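Forums > Workshop & Gear > Buying Advice
Home New Posts Tags Members Log in

Hand-held grippers for desk clean-up demos: buy two pairs or wait?

posted by flindus_shed

Our group wants to record people clearing snack rubbish off a desk so we can train an arm later. The arm itself isn't in this year's budget. Skjelbred quoted us for two pairs of hand-held grippers plus 100 hours of support, and the support costs more than the hardware. The sales rep says any litter is fine and we'll be up and running by Saturday. I have my doubts. What should I be budgeting for that isn't on the quote?

12 votes · 5 comments · Share

prelermont_bench

Just buy them. They all do the same job.

Share

nimuleck

I wouldn't sign for the support until you've had one pair on your own desk for a week. Ask for a loaner. If they won't lend one, I'd take that as your answer.

"Any litter is fine" is a sales line. Price the job by what has to be picked up. A crushed can and a limp wrapper are very different things to grab, and a demo with one neat box on a bare table tells you next to nothing. Make them do it with your rubbish, two grippers going at once, on whatever mat you normally use.
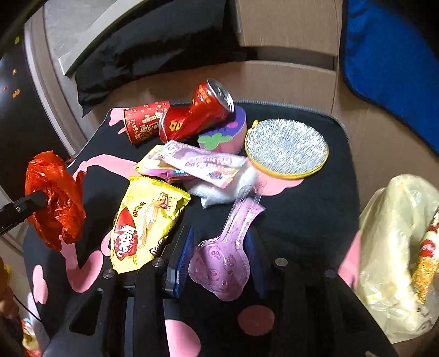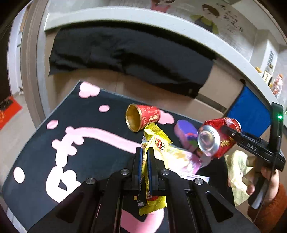

Page 2 of 5

Wrapper in one gripper and crushed can in the other, as in the second picture, is the sort of test I'd hold them to. Then get the following priced in writing: spare finger pads, storage, and the wages of whoever checks the recordings. I've yet to see that last one on a quote, and I expect it'll be your biggest cost. Leave the arm out of the spreadsheet until you've got recordings you'd trust.

3 comments · Share · Report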